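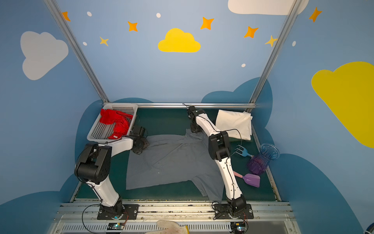 Fig. 1. Gray T-shirt spread out flat, red cloth in the basket behind it.

Folding and Putting Away in a Small Space
Final report, Household Textiles project
Mehrangiz Soltani and Fatima Modise

1. What we wanted to find out

Which way of folding a short-sleeved shirt keeps its shape best when it gets moved to a shelf. Also how much the starting position matters. Original plan had pants and towels too, dropped in October, not enough time.

2. Materials

Short-sleeved shirts, different sizes, all worn and washed before. One red cloth. White plastic basket with holes in the sides. Green surface, which we liked for the gray shirt — edges easy to see. Small toys and household stuff left out to one side, like the purple and pink dustpan and a light blue fork, so that there was something to work around. A totally clear surface isn't what people have at home.

3. Method

Shirt goes down flat. Sleeves out. Smooth the body first, then the collar, then the sleeves (we had this in the wrong order for the first week and had to redo those). After that one of three folds:

A — in half lengthwise, sleeves in, then in half again
B — sides to the middle, then thirds from the hem up
C — same as B but rolled at the end

192 folds total, split evenly between A, B and C. Each one picked up by two sides, moved to the shelf, left 5 minutes, then scored for shape. Scoring by Fatima only so it stays consistent. Sessions were 45 minutes and no longer, folding gets sloppy after that.

4. Results

B held up best when moved. A was quickest but the layers slide on each other and the sleeves come out the side. C is fine if the shirt is thin, thick ones unroll on the shelf.

Small wrinkles at the start did not matter much. A twisted sleeve did, every time. If the sleeve was twisted under the body the whole stack leaned.

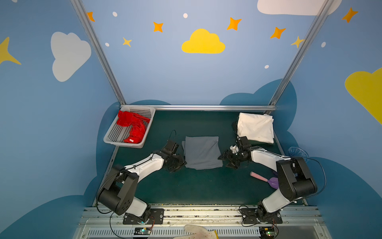
Fig. 2. Gray cloth folded, red cloth in the basket.

Size of the folded piece: B gives the most even rectangle. Edges line up if the hem is straight to begin with, so check the hem. We did not measure thickness properly, Mehrangiz's ruler readings from Tuesday don't match the later ones and we left them out.

The basket: not part of the scoring but we kept notes. Cloth that goes in crumpled stays crumpled, obviously, and takes up more room then it needs to. Folded pieces sit well on the bottom but the one underneath gets messed up when you reach for it.

5. Problems

Shirts not all the same fabric. Only one scorer. Lint and specks on the gray ones, had to stop and brush them off, which shifted the sleeves again. Some photos have no fold number written down so we couldnt match them to the score sheet.

6. Next time

Same brand of shirt for everything. Number every photo. Add towels back in. Second scorer for at least one session of each fold.

Score sheets are in the class folder under Soltani/Modise.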